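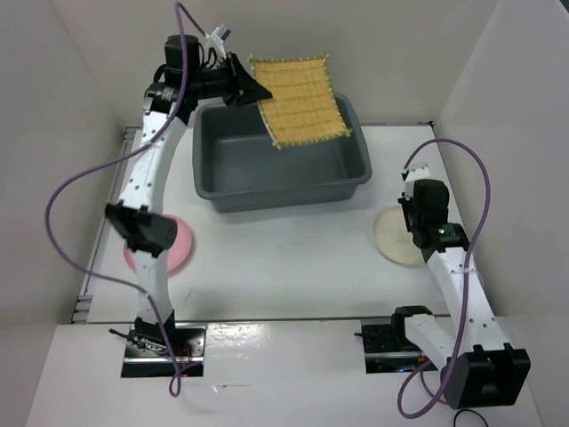
**Cell technician (two-arm table cell), part-time, Troston**

We are looking for one technician to look after our two-arm table cell in Troston. The cell is a white table with light grey walls on three sides. One arm stands at the left and one at the right, each on a black mounting plate at the front ledge. The arms handle kitchen cloths, plates and tubs, and the people who program them sit in our second office in Stonditz. They are not on site, so the cell needs a person who is near to it and who likes to keep it in good order.

The post is for 4 days per week and starts in February. The first contract is for 2 years.

**Your work**

- Before the first run, check the screws of both mounting plates and move each joint slowly by hand with the power off.
- Inspect the purple cables. They go in a wide loop from the top of each arm down to the base, and the loop must stay free when the wrist turns. If a cable pulls or rubs, you change its length or its fixing.
- Look after the wiring at the bases, including the small connectors. We ask that every replaced wire gets a label.
- Clean the gripper fingers. Cloth leaves fibres on them, and waffle cloth is the worst for this.
- Replace a joint motor when it is necessary, set the zero position again and run the test with the cloth and the tub.
- Write everything in the cell log. The log has now 1,953 entries and we would like that the next ones are as readable as the first.

**What you should bring**

- Training or practice in mechatronics, electrical work or similar. A diploma is welcome, but we also accept good experience in repair.
- You can crimp a connector and measure a voltage, and you are patient with small screws.
- Enough English for the log and for a short call with Stonditz every morning.
- Programming is not required. You will start and stop our scripts from the command line, and we will show you how.

**What we offer**

A permanent workbench beside the cell, your own tool budget and a quiet room. For the first weeks you are trained by the firm Robles, who did the mechanical assembly of the cell. Later there is a possibility to help with the second cell, which is planned for our site in Parnamness. Travel to Parnamness is paid.

**How to apply**

Please send a CV and a short letter to our Troston office until 10th January. In the letter, describe one fault that you have found and repaired, on any machine. One page is enough. Invited persons will spend 90 minutes with us, and a part of this time is practical work at the table. Please bring closed shoes. Tools are here.

Applications by post are also accepted, but we can not return the documents.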